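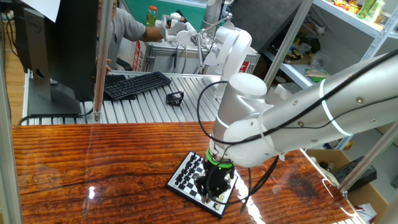
How many boards does it take to run a chess club table for a season? Most clubs manage with two per table, one in play and one set up and waiting.

PREVSKA, 8th April. Virnatik today announced that its compact travel chess set is going on general sale, along with a printed setup guide for beginners. The set was first sold only to schools and clubs through the distributor Femar, which has placed 849 of them so far. Orders from individual buyers are open now.

The travel set is made for small tables, trains and waiting rooms. The board is black and white, and the pieces are sold in black and cream. Every set is packed with all 32 pieces and 2 spare pawns, as pawns are the pieces owners most often write in about.

The guide covers the starting position, how each piece moves, castling, and the rules for check and checkmate. It runs to 35 pages and can also be ordered separately. A large-type edition is planned for September.
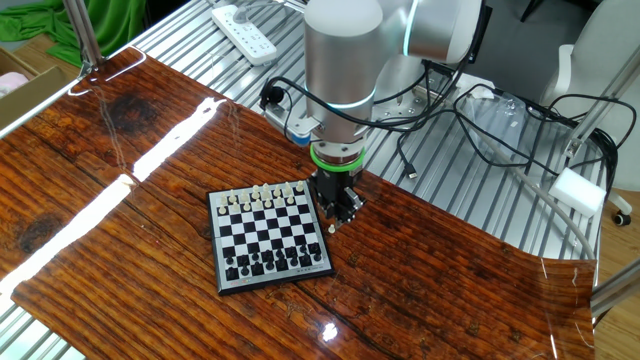 Which way should the board face before the pieces go on? Each player should have a light square in the right-hand corner, and the queens then start on squares of their own color.

The guide puts that step first. Virnatik collected 1,067 reply cards from club players before writing it, and a board turned the wrong way was the mistake they mentioned most. The second was swapping the king and queen. Both are dealt with on the opening pages, with a diagram for each side.

Stores in the Hong chain will carry the set and the guide on their games shelves. Clubs and schools that already buy through Femar can keep using their existing accounts, and their prices do not change. Spare pieces can be ordered singly in either color.

Virnatik makes board games and replacement game pieces and is based in Prevska. Samples for review and the full price list are available from the Virnatik press office on request.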